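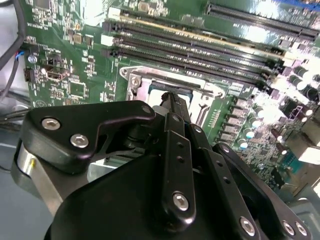 Talk notes: Keeping an Old Computer Useful (Friday, library meeting room)

Start at 7, even if people are still finding chairs. Water on the left side of the podium this time, away from the laptop.

Hi everybody, thanks for coming out on a Friday night. I know there were other things you could be doing! Quick show of hands first. Who has a computer at home that's older than their car? (Wait. Somebody always laughs.) Okay, and who has one in a closet that they stopped using because it got slow? Keep your hands up if you remember the password. Yeah.

So I'm going to talk for a while about those closet computers, and then we'll do questions, and I'll stick around until they turn the lights off on us.

SLIDE 2 - My own machine

I should tell you where I'm coming from. I'm not an engineer. I ran the front desk at a small print shop called Ledgate for a long time, and when we closed I took home the office desktop. It was slow, it was loud, and it had a sticker on the side that said DO NOT TURN OFF, which I have left on there out of respect. That computer does my taxes, it holds all my recipes, and my sister's kids play chess on it when they visit. I've spent a grand total of 130 dollars on it.

(Pause here. Last time I rushed this and people asked me to repeat the number.)

I'm going to tell you what I spent that on, and also about the money I almost spent and didn't.

SLIDE 3 - What does slow mean?

When somebody tells me their computer is slow, I ask them slow doing what. Slow to start up in the morning is one thing. Slow when you have a bunch of browser tabs open is another thing. Slow only on video calls might be your internet, and you can swap every part in the box and the call will still freeze on your worst face.

So before you buy anything, keep a piece of paper by the keyboard for a week. Write down what you were doing when you got annoyed. Mine said "starting up" over and over, and then "email plus photos" and then, in very angry handwriting, "printer." The printer is a separate talk.

SLIDE 4 - The drive

Starting up slowly, opening programs slowly, that grinding sound when you click on something: a lot of the time you're waiting on an old spinning hard drive. Moving to a solid state drive was the biggest change I made. I used to turn the computer on and go make toast. Now I don't have time for the toast, and I kind of miss it.

Things to say on this slide:
Check what kind of drive you have before you shop. It might be solid state already.
You can copy the old drive over or start fresh. I started fresh and I'd do it again, but I had my files backed up first.
Keep the old drive in a drawer for a few months before you wipe it. I found a folder of wedding photos I'd missed!

SLIDE 5 - Memory

Okay, memory, also called RAM. The way I explain it is counter space in a kitchen. The drive is your pantry. You can have a gigantic pantry, but if your counter is the size of a cutting board, you're going to spend the whole evening putting things away and getting them back out.

I went up to 16 gigabytes and that's plenty for what I do. If you edit video you might want more. If you read the news and write letters you might be fine with what you've got. Look at how much is being used on a normal afternoon, with your normal mess open, and go from there.

Please check what type your computer takes. The older kind and the newer kind won't fit in each other's slots, and if you're pushing really hard, stop pushing. Look up the manual by model number. Also, a lot of thin laptops have the memory soldered on, so there's nothing to swap. Better to find that out before the package comes.

(If somebody asks about mixing old and new sticks: it can work, a matched pair is less of a headache, move on.)

SLIDE 6 - The free stuff

This is my favorite part, so don't skip it even if we're running behind.

Go through the list of things that open by themselves when the computer starts. I had 20 of them. Twenty! One was a helper for a scanner I gave away. Turn off what you don't recognize only after you look it up, though, and leave your security software alone.

Then the dust. Shut down, unplug it from the wall, take the side panel off if you have a desktop, and use short bursts of canned air. Hold the fan blades still with a finger while you do it. I did mine outside on the porch in April, and the neighbor thought I was cleaning a barbecue.

Uninstall the games from three Christmases ago. Empty the trash. That's it, that's the slide.

SLIDE 7 - When to stop

I love a rescue, but there's a point where you let it go. If it can't run anything that still gets security updates, I wouldn't do my banking on it. There are free operating systems that run nicely on older hardware, and if you're curious, try one from a USB stick before you commit. I put one on an old laptop and it's been my kitchen music player ever since.

If the screen's broken and the battery's dead and it needs a new drive, add up all three before you order the first one. I didn't do that with my second laptop. Ask me afterward, it's a sad story with a lot of tiny screws in it.

SLIDE 8 - Saying goodbye properly

Back up, check the backup by opening some files from it, sign out of your accounts, wipe the drive. Then pass it on or recycle it through a place that takes electronics. Please don't put it in the kitchen trash, especially not with a battery inside. Swollen battery? Don't poke it, don't charge it, call your local waste office and ask where it goes.

QUESTIONS

Likely ones: Is it safe to buy used parts? (Memory yes, from a seller who takes returns. Drives, I buy new.) Do those cleanup programs in the ads work? (I don't use them. Go back to slide 6.) Mac or PC? (Smile, drink some water.)

Handout is on the table by the door, the checklist is on the back. Remember to collect the pens.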